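Tevthorpe Room Responses, version 4

Acoustic impulse responses for small and medium rooms, measured and modeled, with surface and geometry records.

Maintainers: Daithí Buckley (measurement, file layout), Merja Hämäläinen (modeling, surface tables)

Contents

The set holds 1688 measured impulse responses from 33 rooms and 3806 modeled responses computed for the same rooms. Each response is a mono WAV file, 48 kHz, 32-bit float. Every room has one geometry file and one surface table. Source and receiver positions are given per response in index.csv.

Measured and modeled files are kept in separate trees and should not be pooled without a flag column. Their noise floors differ, and a classifier trained on the pooled set will learn the noise floor first.

File layout

measured/ holds one folder per room, named by room code
modeled/ uses the same codes, with extra source positions
geometry/ holds one mesh per room, units in meters, Z up
surfaces/ holds one CSV per room
preview/ holds renders of the meshes
index.csv has one row per response
CHANGES.txt lists edits by version

Room codes are two letters and two digits. The letters give the building group (SU for Sultier, FU for Fusamthorpe, HI for Hirvonen). The digits carry no meaning and are not consecutive, as several rooms were dropped before release.

Index columns

room: room code
kind: measured or modeled
src_x, src_y, src_z: source position in meters, room coordinates
rec_x, rec_y, rec_z: receiver position in meters, room coordinates
temp_c: air temperature, blank for modeled files
rh: relative humidity in percent, blank for modeled files
gain_db: gain applied after deconvolution
path: path from the root of the archive

The origin is the floor-level corner nearest the main door, to the left as one enters. Where a room has two doors, the geometry file header states which one was used.

Measurement

Exponential sine sweeps were played through a small dodecahedron speaker and recorded with an omnidirectional microphone. Sweeps were repeated at each position and averaged in the time domain before deconvolution. Takes with a door slam, footsteps or plumbing noise were discarded whole. Ventilation was switched off where the building allowed it. Rooms where it ran throughout are marked vent=1 in the surface table header.

Responses are trimmed to begin a fixed time before the direct sound. Distance can't be recovered from the start of the file. Use the index positions.

Modeling

Early reflections come from an image source solver and the late part from ray tracing, joined with a crossfade. Absorption is set per surface in octave bands. Scattering is a single value per surface. Diffraction is not modeled, which matters mostly in the HI rooms, where there are deep window recesses and a partial-height wall.

Meshes were simplified by hand. Baseboards, light switches and pipes are left out. Radiators are kept as plain boxes where they were wider than a doorway. Preview renders use flat colors to tell floor from wall. The colors do not encode absorption. 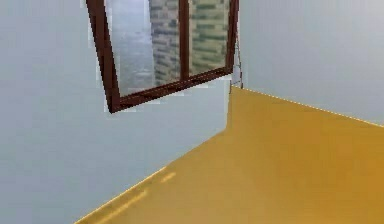
Surface tables

Each row gives a surface name, area, material class, and absorption in octave bands from 125 Hz to 4 kHz. Material classes are broad (painted plaster, carpet, glass, and so on) and were assigned on site. Absorption values start from published tables and were then fitted against measured decay times, one room at a time. The fitted values are not material properties in any strict sense and should not be reused for a different building.

The column fitted is 1 where the value moved during fitting and 0 where the table value was kept.

Known problems

Decay times below 125 Hz are unreliable in the smaller rooms. Modal behavior dominates there and the modeled files do not reproduce it.

Some FU responses carry a faint mains hum. It was left in. A high-pass filter at 80 Hz removes most of it.

SU14 was measured in December with curtains drawn and modeled with them open. The surface table describes the open case.

Humidity is missing for part of the HI group after the logger failed. Air absorption above 8 kHz can't be corrected for those files.

Splits

No official split is supplied. Split by room. Positions within a room are strongly correlated, and a split by response will give inflated scores.

Changes from version 3

Receiver heights in the SU group corrected; they had been logged to the stand collar instead of the capsule.
Index paths now use forward slashes throughout.
Duplicate modeled files removed from the FU group.
Previews rendered again from the current meshes.

Use

The archive may be used and redistributed for any purpose with attribution to the maintainers and the version number. Corrections should quote the room code and the index path of the file concerned.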